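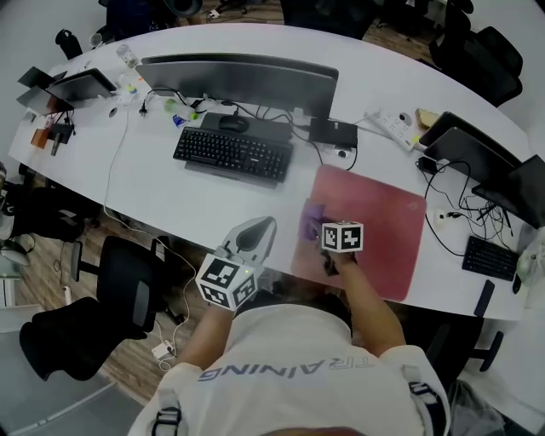 Le kit Lidino en main, harnais sur les épaules et tissu violet sur le tapis rose.

J'attendais beaucoup du Lidino et je suis conquis ! Redovix le vend par paire : deux pinces portatives, les cubes à marqueurs, le harnais et le module de tête. Pour une petite équipe qui prépare son budget de l'année, c'est le premier kit que je chiffrerais — avant même de parler de bras.

Comptez 608 euros par mois et par poste en location, plus 214 euros de mise en service. Paraschiva Anghel, qui tient nos comptes chez Gurkamside, avait prévu davantage et m'a rendu la différence en tapis et en multiprises (merci !).
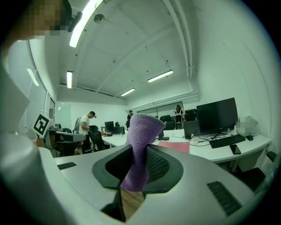
Un tissu violet tout doux, pincé entre les deux doigts gris foncé.

Sur les textiles, je me suis régalé. La prise est franche, la gâchette répond bien, et au bout d'une matinée on oublie presque qu'on tient un outil. Xinyi Peng a de petites mains et s'y est faite aussi vite que moi.

Côté planning, prévoyez large : roughly n'est pas un devis, et le nôtre annonçait une livraison en février sans préciser la semaine.

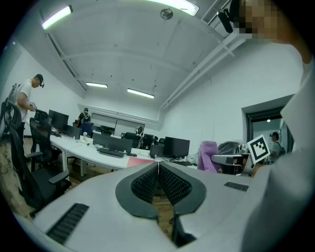
Il faut aussi penser à la place. Un long bureau partagé convient très bien, à condition de laisser du passage derrière les chaises. J'ajouterais au budget des coussinets de rechange, environ 70 euros le lot, et une seconde taille de harnais.

Mes réserves : une notice trop mince et un étui de transport en option. Pour le reste, nous prolongeons de quatre mois et j'ai déjà réservé mon poste du vendredi.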